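Notebook – pledge tracking, Zultville energy plan
2026-04-21
By the policy desk, Akolgo

Back on the Zultville pledges after two weeks of other stuff. Starting from the scorecard draft as it stood, not the older one with the green column. Scorecard v1 is dead, please don't edit it.

Where we are. The city's plan has a coal exit, a rooftop solar target, a flood-resilience fund and a loose paragraph on buses. I've been scoring each one on three things: is there a law or ordinance behind it, is there money in the budget, is there an office with its name on it. Buses fail all of these. Solar passes the first and third. Flood fund passes the second only, weirdly – cash set aside, no rules on who can spend it.
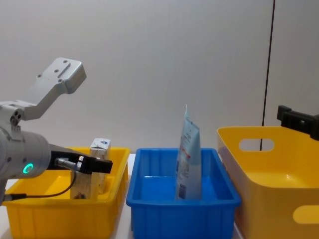
1060 words in the scorecard text so far, 5 min read

Want it shorter than that. The coal section alone is eating half.

Coal. The pledge says the Trirkuso plant closes "on an accelerated schedule." No year. Went through the council minutes again and the word accelerated shows up in the first version and survives every edit, but the date that used to sit next to it gets dropped in the second reading. Need to keep both versions side by side in the appendix. The plant's supply contract is a separate document and runs past the end of the current council term, so whoever wins next gets to inherit the question. Scored it amber. Could argue red. Leaving amber until I've read the termination clause properly, which is 80 pages of contract with the useful part in an annex.

Check: does the closure pledge cover the backup unit? The map in the plan shows one site. The permit list shows 2 units. If the backup is exempt then the headline emissions number is wrong, or at least generous.

Solar. Better news. Ordinance passed, permits simplified, and the utility has to answer a hookup request within a fixed window. What's missing is any penalty if it doesn't. Zerix (the installer co-op) sent over their own log of hookup delays and it's messy but usable. Dates in two formats, some rows with no district. Cleaned it this morning, dropped the rows with no start date, kept a note of which ones. Delays are worst in the older districts down by the river, where the lines need upgrading before anyone can feed power back. The plan doesn't mention line upgrades anywhere. I searched "grid", "network", "line", "feeder". Nothing but a photo caption.

That's probably the real finding tbh. A rooftop target with no grid money.
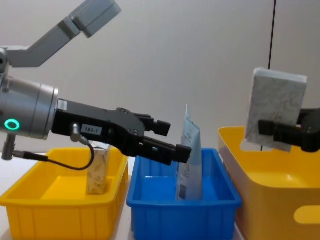 Also the target is in panels installed and not in power delivered, so a panel waiting for hookup still counts as a win. Raise this high up in the write-up, second paragraph at the latest. It's been buried in a footnote in both drafts and that's my fault.

Flood fund. Tried to follow the money. Set up as a line in the capital budget, then moved to a reserve account, then the paper trail goes quiet until the September review. The review says funds are "available for adaptation works." Available isn't the same as spent and I can't find one signed project. Sent a records request. Don't chase before the reply deadline, they get slow if you chase.

Side question, mostly for me: do we count seawall repairs as climate spending? City does. The wall was due for repair anyway under the old maintenance plan. My instinct is to count only the part that raises the hight of the wall and leave the patching out. Needs a rule we can apply to other cities too, or the comparison table is junk.

Buses. One paragraph, no number, no date. Score red, move on.

Method stuff
– amber is doing too much work. Split into "law, no money" and "money, no law"? Readers will get that faster than a color.
– quote the pledge text exactly, every time. Found 3 places where our draft paraphrased it and made it sound stronger than it is. Fixed two, the third is in the chart label and I can't open the chart file.
– source links go in the sheet first and then the text. Last time we did it the other way and lost a bunch.
– the population figures are from the old census, swap before publishing

Still open: termination clause, backup unit, records request, seawall rule, chart label. Somebody with the chart password please fix the label or just send me the password.

Next session start with the annex. Coffee first, it's a scan and teh search doesn't work on it.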